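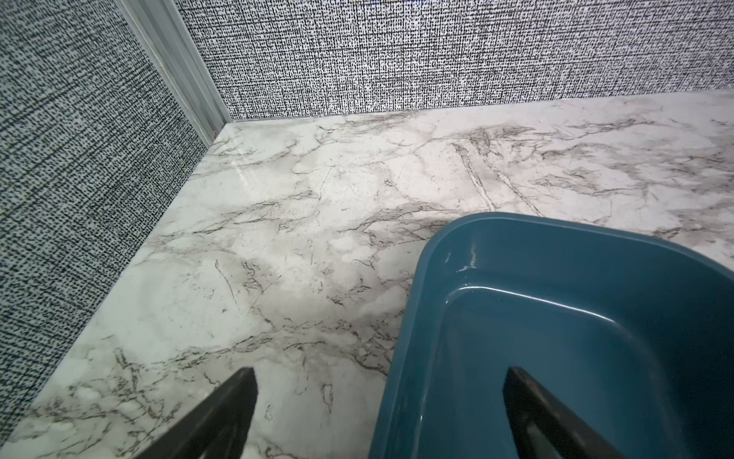
Plastic or feather shuttles for a beginners' club night?

I've taken over the kit for our badminton night in the church hall at Fallalberg. We have two courts and mostly adults who last played at school. The previous person bought feather shuttles and we go through them at a silly rate. A few members say plastic ones are fine, others say they ruin the game. Which should I buy, and does the coloured band round the cork matter? I have 40 pounds left to spend before October.

Posted by hallcourt2, 7 September 2019

Kiyoshi Imai

Buy plastic. Beginners hit the skirt as often as the cork and a feather shuttle won't stand much of that. A decent nylon one should last you several evenings.

The band does matter. On most makes green is slow, blue is medium and red is fast. Speed means how far it travels off the same hit. Warm air is thinner, so a shuttle goes further in a warm hall, and you want a slower one in summer. For an ordinary hall in this country, start with blue.
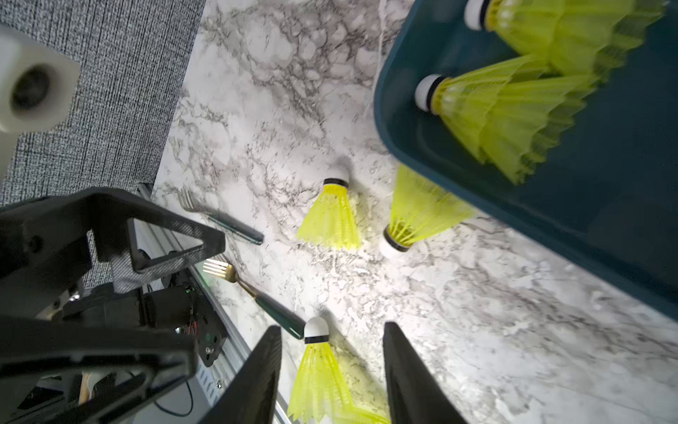
Some makers use their own colours or print a number instead, so read the tube before you order. To test the speed, stand at the back line and hit a full underarm stroke to the other end, at an upward angle and parallel to the side line. It should land a bit short of the far back line. If it sails out, go down a speed.

Yellow skirts are easier to see than white if your hall has pale walls. Ours at Hamada has cream walls and we changed over for that reason.

zendinham_doubles

Depends who turns up. Plastic flies differently, it comes off the racket quicker and doesn't drop as steeply, so anyone going on to league matches will have to relearn their clears. We keep one tube of feathers for the better court and use nylon on the other.

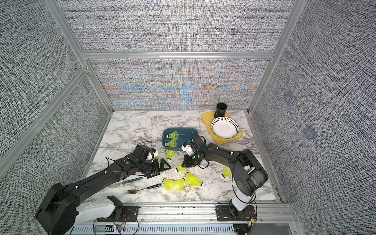

Also check the old ones before throwing them out. If the skirt is only bent, hold it over steam for a few seconds and push it back into shape with your fingers. If it's split, bin it. Store them upright in the tube, and don't leave the tube in the car.

Fustulix

plastic, any sports shop. never noticed the band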